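私たちについて|デネック研究室(Deneck Lab)

デネック研究室は、腕型ロボットに日用品の梱包作業を覚えさせる方法を研究しています。扱うのは靴、衣類、食器、文房具など、家庭や小さな店舗で箱に詰められるものです。

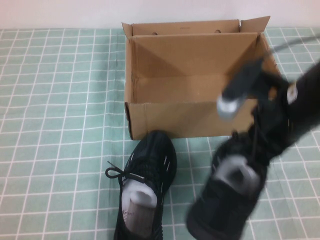 研究の中心にあるのは、手順を一つずつプログラムで書く代わりに、人が操作した記録から動きを学習させる模倣学習です。操作者は手元の操作装置でロボットを動かし、そのときの関節角度、グリッパーの開き具合、カメラ映像を同時に記録します。学習後のモデルは、カメラ映像と現在の関節角度を入力として受け取り、次に取るべき動きを短い区間にまとめて出力します。

研究室の成り立ち

研究室は、エルトネオ(Eltoneo)社の社内研究班として始まりました。当時の課題は、返品された商品を元の箱に戻す作業の自動化です。返品の現場では箱の大きさも商品の状態もそろいません。位置決めの治具を使う従来の方法では、品目が変わるたびに調整が必要で、調整の時間が作業時間を上回ることもありました。

その後、研究班は独立した研究室となり、現在はエルトネオ社からの委託研究と自主研究を並行して進めています。自主研究の成果は原則として公開します。委託研究については、契約の範囲で手法の部分を公開しています。

研究の方法:ジェラー(Jerar)

ジェラーは、私たちが開発している学習手法の名称です。一つの作業を最初から最後まで通して記録したデータに加え、「持ち直し」だけを集めた短い記録を学習に使います。

梱包の失敗を調べていくと、つかむ動作そのものよりも、つかんだ後の姿勢のずれに原因があることが多いとわかりました。靴の場合、履き口の縁をつかむと、持ち上げたときにつま先が下がります。そのまま箱の上まで運べば、つま先が箱の縁に当たります。人はこの段階で手首を返すか、いったん置いて持ち直します。ところが、上手な操作者の記録にはこうした場面がほとんど含まれません。上手な記録だけで学習したモデルは、ずれた状態からの戻り方を知らないままになります。

そこでジェラーでは、ずれた状態を意図的に作り、そこから正しい姿勢に戻すまでを記録します。一件の記録は短く、操作者の負担も通しの記録より軽くなります。学習時には、通しの記録と持ち直しの記録を一定の比率で混ぜます。比率の決め方は品目によって異なり、現在も調べている途中です。

靴の箱詰めでの結果

靴の箱詰めを評価課題に選んだのには理由があります。靴は柔らかい部分と硬い部分が混ざっていて、つかむ場所によって垂れ方が変わります。左右で形が違い、箱の中での向きにも決まりがあります。靴ひもがグリッパーに引っかかることもあります。黒い靴では、アッパーと靴ひもとグリッパーの境目がカメラ映像で見分けにくくなります。

学習には、通しの記録269件を使いました。これに持ち直しの記録を加えたモデルと、加えないモデルを用意し、それぞれ43回ずつ箱詰めを試しました。開始時の靴の位置と向きは、両方のモデルで同じ組み合わせにそろえています。

持ち直しの記録を加えたモデルでは、靴が箱の縁に当たって止まる失敗が5回でした。加えないモデルでは、この種類の失敗が試行の半数を超えました。一方、靴ひもに関する失敗は両者でほとんど差がありませんでした。ひもの引っかかりは持ち直しとは別の問題であり、つかむ位置を選ぶ段階で扱う必要があると考えています。

所要時間については、持ち直しの記録を加えたモデルのほうが長くなる傾向がありました。必要のない場面でも手首の向きを直そうとする動きが見られ、これは混合の比率が高すぎるときに目立ちます。作業時間を優先する用途では、現状のままでは使いにくいと判断しています。

評価のしかた

試行の成否は、研究員二人が別々に映像を見て判定します。判定が分かれた試行は、第三の研究員が確認します。箱の中に入っていても、左右の向きが違うもの、ふたが閉まらない高さに重なっているものは失敗として数えます。

失敗した試行も記録から外しません。失敗の種類は、つかみ損ね、落下、接触による停止、向きの誤り、その他に分けて集計し、成功率と合わせて報告します。成功率だけでは、次に何を直すべきかがわからないからです。

試行の途中で人が手を出した場合は、理由にかかわらず、その時点で終了とします。装置の不具合で止まった試行は別に記録し、同じ配置でやり直します。

データ公開:タミハナ(Tamihana)

タミハナは、研究室が公開している操作記録のデータ集です。収録している作業は、靴の箱詰め、タオルの折り畳みと収納、食器の仕切り箱への挿入などです。各記録には、カメラ映像、関節角度、グリッパーの指令値と実測値、作業の区切りを示すラベルが含まれます。

更新は毎年4月に行います。過去の版も引き続き取得できるので、以前の版で行った実験を再現する場合は版の番号を指定してください。ラベルの付け方を変更した場合は、変更点の一覧を同じ場所に掲載します。

研究や教育を目的とする利用には申請は要りません。製品の開発に利用する場合は、事前に窓口へご連絡ください。

研究体制

研究室は、学習手法を担当する班と、装置および記録を担当する班の2班で構成しています。

ウィロート・ブンチュー(Wiroj Boonchu)
研究室長。学習手法班を兼務。専門は模倣学習と動作計画。エルトネオ社の研究班の時期から梱包作業の研究に携わり、ジェラーの基本設計を担当しました。現在は、持ち直しの記録をどの品目まで共用できるかを調べています。

サイード・ラヒミ(Saeed Rahimi)
装置・記録班の主任研究員。専門は遠隔操作とロボットハンドの制御。操作装置の設計、カメラの配置、記録ソフトウェアの開発を担当しています。タミハナの編集責任者でもあります。

このほか、研究員と技術員、大学院からの研修生が在籍しています。操作記録の収集には全員が交代で参加します。操作者によって癖が異なるため、一人の記録に偏らないように割り当てを決めています。

設備

実験室には、机上で作業する腕型ロボットと、その操作装置を設置しています。作業面の布は品目や実験に応じて取り替えます。無地の面に加えて格子柄の面でも記録を取り、背景の違いが結果に与える影響を調べています。

グリッパーの指先は交換式です。靴と布類には幅の広い指先を、食器には滑り止めの付いた指先を使います。指先を交換した後は、力の値を校正してから記録を再開します。

現在の課題

取り組んでいる課題は次のとおりです。

・詰め物の入った靴と入っていない靴を、同じモデルで扱うこと
・一足目が入った後の箱に二足目のための隙間が足りないとき、先に入れた靴を寄せる動作
・ひもの長い靴で、ひもを避けてつかむ位置を選ぶこと
・ふたやフラップが途中まで閉じている箱への対応
・記録の件数を減らしたときの性能の下がり方の測定

二番目の課題では、箱の中の靴を押す動作が必要になります。つかむ動作とは力のかけ方が異なり、現在の記録方法では押す力が十分に残りません。装置・記録班が手首部分の力の計測を見直しています。

共同研究と見学

共同研究のご相談は、対象の品目と作業内容がわかる資料を添えてお送りください。品目の実物をお借りできる場合は、記録の収集が可能かどうかを先に確認します。確認の結果は書面でお返しします。

見学は、実験の予定がない時間に受け付けています。記録の収集中は、映像への写り込みを避けるため、作業台の周囲への立ち入りをお断りしています。撮影を希望される場合は、お申し込みの際にお知らせください。

研修生の受け入れは、大学院に在籍中の方を対象としています。ロボットの操作経験は問いません。応募の際は、これまでの研究の概要と、希望する班を書いてお送りください。

お問い合わせ
デネック研究室 広報・データ公開窓口
受付時間 午前10時から午後4時まで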